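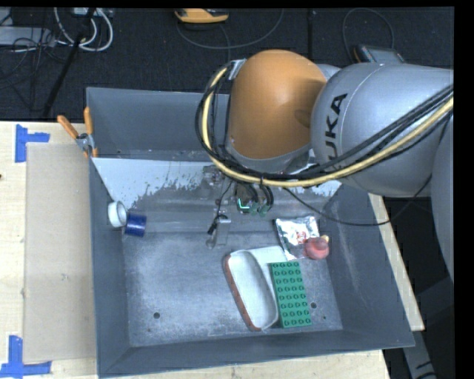

Bin Packing and Sorting Assistant, part-time
Moser Household Goods, Sterkton
Reference number: 1101
Posted 27 September 2026

Moser is looking for two part-time assistants for the small goods room at our Sterkton site. The room handles mixed household items that come in together and have to be separated: tape, dishes, toy bricks, stationery, kitchen pieces and anything else that fits in a bin. Work begins in October.

What you will do

Empty mixed bins and sort the contents by type.
Check each item for chips, cracks and missing parts. Dishes with damaged edges go on the gray shelf.
Put tape rolls back by width and color.
Match loose toy bricks and plates to their sets where a set list is available.
Wipe out the metal bins and brush down the tables between batches.
Enter each finished batch in Ustus, our stock program. We will show you how to use it.

Hours and pay

The shift runs from 0800 to 1300 with one paid break. You will work four shifts a week. The schedule is posted two weeks ahead, and you may swap shifts with the other assistant if you let the office know the day before. Pay is hourly and goes out every second week. The rate is listed on the application form. There is a signing payment of $800 after the first full month and a further $1000 after one year.

What we ask for

You must be 18 or older and able to stand for most of a shift. Full bins can be heavy, and a cart is provided for moving them. You should have good color vision, as much of the sorting is done by color. Warehouse experience is useful but not required. Basic reading and typing in English is needed for the batch entries.

Please wear closed shoes. Gloves, aprons and dust masks are supplied. Lockers are in the hallway next to the break room.

How to apply

Pick up a form at the front desk, 2052 Zirnia Road, Sterkton, or ask for one to be mailed to you. Write the reference number at the top. A resume is welcome but the form is enough. Applicants we wish to meet will be asked to come in for a short interview and a half-hour trial at the sorting table, which is paid at the normal rate.

Forms may be left in the box at the front desk after hours. People who applied to us earlier this year may apply again and should fill out a new form.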